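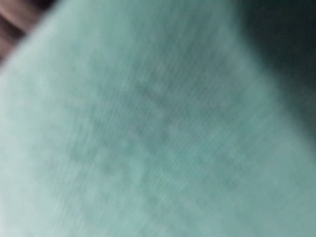

4. Washing and Drying Dark and Colored Items

Read this section before using the Görtz washer-dryer in any Gornimbridge residence. Residents are responsible for items left in the machine after a program has ended.

4.1 Sorting

1. Empty all pockets and close all zippers.
2. Separate white bedding from dark and colored clothing.
3. Check each care label. Items marked for hand washing must not be placed in the drum.
4. Lay sorted items on a clean, dry surface until the machine is free. 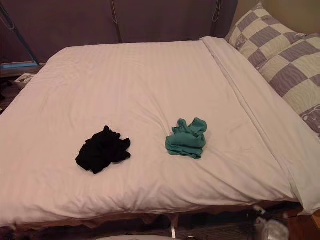

4.2 Selecting a Program

1. Load the drum loosely. Leave a hand's width of space at the top.
2. Add detergent to the left drawer only. Do not exceed the 46 ml line.
3. Turn the dial to COLORS and set the temperature to 40 °C or lower.
4. Press START. The door locks after a short delay.

Note: New dark garments may release dye during early washes. Wash these separately until the rinse water runs clear.

Caution: Do not force the door. If it remains locked when the program has ended, wait four minutes and try again.

4.3 Drying

1. Remove half of the load if the drum was full – the drying capacity is smaller than the washing capacity.
2. Select LOW HEAT for colored cotton and mixed fibers.
3. Clean the lint filter after every load.

Caution: Items that have been in contact with oil, paint or solvents must never be machine dried.

Faults should be reported to the Residence Office with the code shown on the display. For code F100, close the water tap before calling.

Gornimbridge Residence Office | Contact | © Gornimbridge Housing Services | Back to top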